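3.2. Régimen de trazabilidad y obligaciones registrales

La comparación de los marcos normativos exige distinguir dos cuestiones que la doctrina ha tratado con frecuencia de forma conjunta: la obligación de marcar un objeto regulado y la obligación de conservar constancia de su transmisión. La primera recae sobre quien fabrica o ensambla; la segunda, sobre quien vende, cede o almacena. En la jurisdicción de Statlow ambas obligaciones figuran en la misma ordenanza, mientras que en Brandbridge el marcado se regula por reglamento y el registro de transmisiones depende de una instrucción administrativa de rango inferior, cuya publicación no es preceptiva.

El corpus analizado comprende 1143 resoluciones sancionadoras firmes, de las cuales 342 proceden de Brandbridge y las restantes de Statlow. Se excluyeron los expedientes archivados por caducidad y aquellos en los que la autoridad competente se inhibió en favor de la jurisdicción penal. La codificación se efectuó conforme al esquema expuesto en la sección 2, con doble lectura de todas las resoluciones en las que el precepto infringido no constaba de manera expresa en la parte dispositiva.

En 336 resoluciones la infracción apreciada fue exclusivamente registral: el objeto estaba debidamente marcado, pero el titular no pudo aportar el asiento correspondiente a la última transmisión. La cifra resulta relevante para la discusión sobre la proporcionalidad, toda vez que la cuantía mínima de la multa es idéntica en los supuestos de falta de marcado y de falta de asiento. Los órganos de revisión han confirmado de forma reiterada esta equiparación, si bien en más de 40 resoluciones se advierte una motivación escueta, limitada a la transcripción del precepto aplicable.

Por lo que respecta al objeto material de la obligación, ambos textos emplean la expresión «pieza o componente identificable», sin fijar dimensiones mínimas ni remitirse a norma técnica alguna. La interpretación administrativa ha oscilado entre un criterio funcional, que atiende al destino de la pieza, y un criterio de individualización física, que atiende a la posibilidad de separarla y manipularla como unidad.

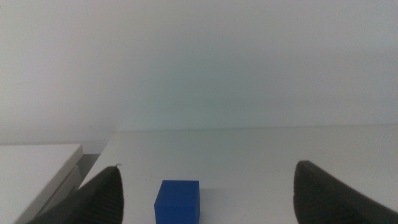

Figura 4. Cubo azul de pequeño tamaño sobre una superficie blanca, entre dos dedos de pinza de color gris oscuro.

3.3. La carga de la prueba en el procedimiento sancionador

El criterio Govindasamy, denominación con la que se conoce en ambas jurisdicciones la doctrina sobre la inversión parcial de la carga probatoria, establece que corresponde al titular acreditar la existencia del asiento una vez que la Administración ha constatado la tenencia del objeto. Su aplicación se circunscribió en un principio a los operadores profesionales. La reforma posterior de la ordenanza de Statlow la extendió a los particulares, sin que el preámbulo ofrezca justificación específica.

Dicha extensión plantea dificultades en relación con las transmisiones hereditarias y con las cesiones gratuitas entre familiares, supuestos en los que rara vez se expide documento. El informe Fukenberg propuso admitir la declaración responsable como medio de prueba suficiente, siempre que se presentara antes de la incoación del expediente. La propuesta no fue incorporada al texto definitivo, aunque varias resoluciones dictadas en Brandbridge la invocan como pauta interpretativa.

Debe señalarse, por último, que el plazo para la subsanación voluntaria difiere en su cómputo. En Statlow se inicia con la notificación del requerimiento y se suspende si el último día es domingo; en Brandbridge comienza con la firma del acta de inspección, lo que reduce en la práctica el tiempo disponible para recabar la documentación. Los efectos de esta divergencia sobre la tasa de recursos se examinan en la sección 4.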